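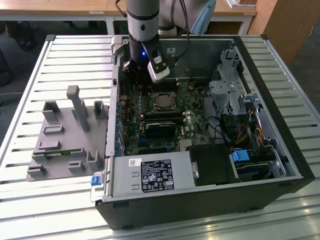

Progress report no. 2, Hakura Repair and Reuse Workshop
To: Mayuree Rojanasak, Aguirre Fund
8/25/25

Hi Mayuree,

I know you asked for two pages and I'll try, but it's been a busy summer and I have a lot to tell you! The short version is that we're on track with the computers, behind on the classes, and a little under budget, mostly thanks to a rent credit I wasn't expecting. The long version follows.

Computers out the door

We've now handed out 114 refurbished desktops since the grant started, against the 97 we promised you by this point. I was nervous about that number back in June, when we had shelves full of towers and hardly any hard drives that passed their tests. Then the school district in Zutham cleared out two labs at once and let us have the lot, and most of those machines were in far better shape than what we usually see (dusty, sure, but you could tell they'd been looked after).

Most went to families on the school list. The rest went to adults going back for a certificate or looking for work, plus a handful to the senior center for the shared room by the kitchen. I've stopped giving out anything with less than 8 GB of memory. It slows us down a bit, but the people who got the weaker ones last year kept coming back frustrated, and I'd much sooner have one happy family than two who can't open their homework. If a tower comes in with less, we move memory over from a machine that's being stripped.

Every drive gets wiped before anything else happens to it. You asked me on the phone whether we keep a record, and yes, we do - serial number, date, who did it, and whether it passed. Drives that won't wipe get drilled. I can send the log if your auditors want it, it's just long and very dull.

Parts and scrap

Total weight kept out of the landfill so far is 1,751 pounds, counting whole machines plus the metal and boards we sent to the recycler. Please don't read too much into the split between reuse and scrap. I only started weighing them separately at the end of June, so the early numbers are all lumped together. Next time you'll get two clean columns.

Power supplies remain our headache. We test every one under load and fail a lot of them, and the odd-shaped ones that fit the slim office cases cost more to buy than the whole computer is worth. For now those slim machines are stacked along the back wall waiting for me to make a decision. I think we should strip them for memory and processors and move on, but Erhan wants one more month to look for a supplier, so he's getting one more month.

Classes

Okay, the part I'm less proud of. We planned eight evening classes for the summer and ran five. Two fell through when the air conditioning quit (it was brutal in there, I wasn't going to ask people to sit through it) and the third I canceled myself when only one person had signed up. In hindsight I put that one in the same week as the county fair, so that's on me.

The ones we did run went really well, though! The "open it up and see" night filled up within a day and we had to borrow chairs from next door. People bring their own computer, take the side off, clean it out, and learn what the parts are called. One woman had been told by a store that hers was finished, and all it needed was the memory pushed back in properly. She was so pleased she stayed to help everybody else with theirs.

The class on passwords and scams was quieter, but the questions were the best of the summer. I'd like to run it again during the day so more retired folks can make it. The evening bus back to Zutham stops too early for them, and several people told me that was the only thing keeping them away.

I'd like to move the three missing classes to the fall at no extra cost. Same topics, same teachers, just later. If you need that as a formal change request, let me know which form it is this year.

People

Erhan Kurtuluş went from part time to full time in June, as we'd agreed, and I can't say enough good things about it. He's rewritten our intake sheet so it fits on one side of paper, and he has the bench tests in an order that makes sense, so a dead machine gets caught early, before anyone has put an hour into it. He's also training two high school students who come in after lunch. Both asked to keep going once school starts, so I'm working out hours with their parents.

Money

The full spreadsheet comes separately, but here's what I'd want to know if I were you. Spending on spare drives is over what we planned, and spending on rent is under. The landlord gave us a credit for the air conditioning mess, and I'd like your okay to move that credit to the drives line. Everything else is close to plan. We haven't touched the travel money and I doubt we will.

We also switched our inventory over to Prorulo, which was in the budget under software. Getting the old list into it took much longer than I'd hoped - the old list was five different lists, all using different names for the same thing. It's done now, and I can look up where a machine is without walking around the room.

What's next

Between now and the next report we'd like to get the slim machines sorted out one way or the other, run the missing classes, and start a simple follow-up call to each household a month after they take a computer home. We've been relying on people calling us when something breaks, and I suspect a lot of them don't call.

Two things I need from you when you have a minute: a yes or no on moving the rent credit, and whether your fall visit is still on. If it is, come on a class night if you can, and wear something you don't mind getting dusty.

Thanks as always for your patience with my long emails,

Director, Hakura Repair and Reuse Workshop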